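Notes from a visit to the collection rooms at Womilmont, February

I went to Womilmont to see how a set of household examples gets made from start to finish. Évan Joly had arranged it through Vasseur, the firm that pays for most of the work and trains a model on what comes out. I had seen plenty of finished recordings but had never stood next to the people making them.

The address is a normal flat on the second floor, one of several that Vasseur rents in the town. Shoes come off at the door. Joly met me at 9.40 and gave me a printed sheet with the tasks for the morning. It was short: fruit onto a tray, fruit off a tray, fruit sorted by size. Each task has a start state, an end state and a time limit, and the operator reads it once before picking up the grippers.

All of this is done by hand. The operator holds one gripper in each hand, squeezes to close the fingers, and the camera on the gripper records the view along with the opening width. No arm is involved until much later, at the Nultbridge site. An operator who has done it for a month can get through 80 takes in a morning. I tried it and managed far fewer, mainly because I kept reaching in with both hands at once.
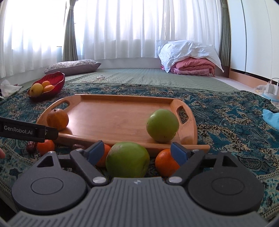 Joly said the apples were the easy part and that the small fruit was where the takes went wrong, because people tend to pinch too early and then drag the thing along. He would like dragging kept in the set. Skotonach, who do the checking, want it thrown out. The two sides have been discussing it since the autumn and for now those takes go into a separate folder.

I asked how much variation they aim for. The rule is that the layout changes after every take, though the objects may stay the same for the whole session. Operators are told not to tidy the rest of the room. The model will have to work in rooms that people live in, and an early batch recorded on a bare bench did badly as soon as it was tried anywhere else.

After a tea break Joly showed me the count on his laptop. The target for fruit tasks is 3,000 accepted takes and they had 1,361. He thought they would get there by the end of spring if the rejection rate stayed where it was. Most rejections are dull: a take started before the recording light came on, or one gripper lost tracking when it went behind the operator's knee.

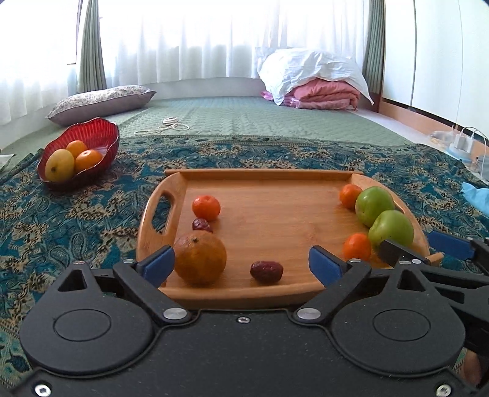 Tasks that need both hands are slower to check. The two recordings have to line up in time, and a reviewer watches them next to each other before passing the take. Skotonach used to do this at full speed and now do it at half speed, after a run of takes got through in which the left hand lagged behind the right.

I also sat in on the labelling for an hour. Each take gets a line of plain text, such as "put the green apple on the tray", and the reviewer marks the moment of grasp and the moment of release. Disagreements over the release are common. A piece of fruit that rolls after it has been let go is marked at the point where the fingers open, whatever happens next.

Two things I would have liked to see and didn't: the calibration, which is done before visitors arrive, and a session with a new operator. Joly has offered the second at Nultbridge, where the training days are held. The bus back from Womilmont goes from outside the chemist's, and the last useful one is at 4.15.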